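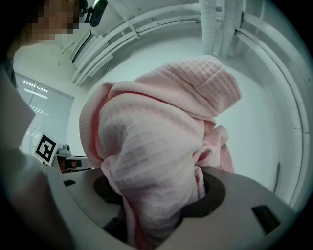 Pink waffle, bundled up

Laundry and Linen board > Waffle weave coming out stiff

mimthorpe_jen
Sunday, December 3, 2023
I've got a few light pink things on the go at the moment and the waffle one is giving me grief. It was lovely when I bought it in July. Now it dries stiff and the squares have gone flat in patches. I wash at 40 with the normal dose of powder and hang it on the airer. Is it the powder, the water or me?

tubsandpegs
Probably the powder. Waffle holds on to it. Halve the dose, skip the softener and put it through a second rinse. Give it a good shake before you hang it.

Yeom
Agree on the powder, disagree on the airer. Ten minutes in the dryer on low first, then hang it. The squares come back up.

tubsandpegs
I wouldn't put it near a dryer. Mine lost a good bit of length that way and I can't get it back.

mimthorpe_jen
I don't have a dryer, so that settles that. Next question is baskets. I use the white plastic ones with the holes in the sides.

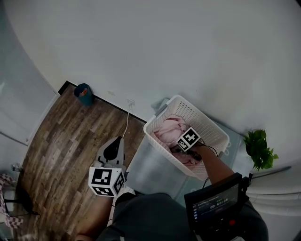 I've always left things in there until I had time to fold, sometimes overnight. My sister says that's half the problem and I should fold straight off the airer.

Daryna Vakulenko
Your sister is right about shirts. For waffle it makes no difference, you can't see a crease in it anyway. The holes are good, keep that kind of basket. I had a solid one from Jodari and everything in it smelled musty by the next day.

Yeom
What spin are you using? I dropped from 2000 to 600 for anything textured and it made more difference than the powder did.

mimthorpe_jen
Whatever the machine picks. I'll look tonight.

tubsandpegs
600 will leave it dripping. You'll want an old towel under the airer.

Yeom
Fine by me. I've got a tiled floor.

Daryna Vakulenko
Also check the basket before you load the machine. I've washed a hair clip, a pen and most of a pot plant. Leaves get caught up in loose knits and you don't notice. 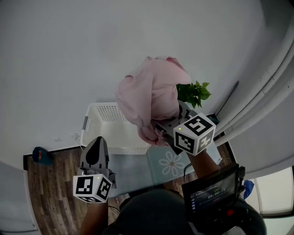

Replies, page 2

mimthorpe_jen
It was on 1200. Ran it again at 600 with half the powder and 2 rinses. Softer, still a bit flat at the hem. I'll do the same next wash and see.

tubsandpegs
Give it 3 washes. There'll be old powder in there yet.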